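Home | Products | Manuals | Spare Parts | Contact
Print this page | E-mail this page

Section 3. Setting Up the Desk Lamp

This section applies to the Cutik gooseneck desk lamp supplied by Yordanov. Read all steps before connecting the lamp to the power supply.

3.1 Placement

1. Remove the lamp from the carton and take off all packing material, including the film on the shade.

2. Place the base on a firm, level table. Leave at least 300 mm between the shade and any curtain, paper, or wall.

3. Route the power cord behind the table. The cord must not be pulled tight or pass under the base.

CAUTION: Do not lift or carry the lamp by the stem or the shade. Hold it by the base with both hands.

3.2 Adjusting the Stem and Shade

1. Hold the base steady with one hand.

2. With the other hand, bend the stem slowly until the shade points down toward the work area. Make the bend in the upper part of the stem. The lower part should remain almost vertical.

3. Release the stem and check that the base rests flat on the table.
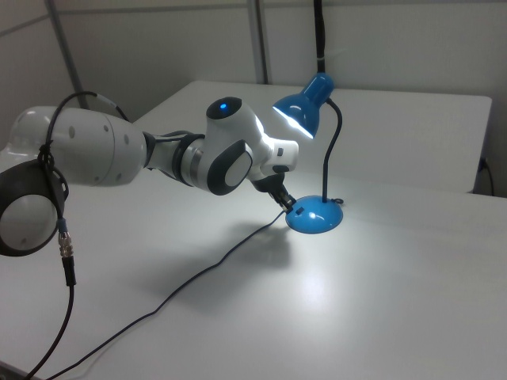

Figure 2. Desk lamp on tabletop, stem curved at the top and shade angled downward. The switch is on the base.

3.3 Switching On and Off

1. Insert the plug fully into the wall outlet.

2. Press the switch on the base once to turn the lamp on. Press it again to turn the lamp off.

3. If the lamp does not light, unplug it and check that the bulb is seated correctly.

NOTE: The shade becomes warm during use. Allow the lamp to cool before adjusting the shade or replacing the bulb.

Replacement bulbs and cords may be ordered from the Prisgate service desk under part group 39. Written inquiries should be addressed to Milovan Hodžić, Product Documentation.

Revised 2020-03-05

Previous section | Contents | Next section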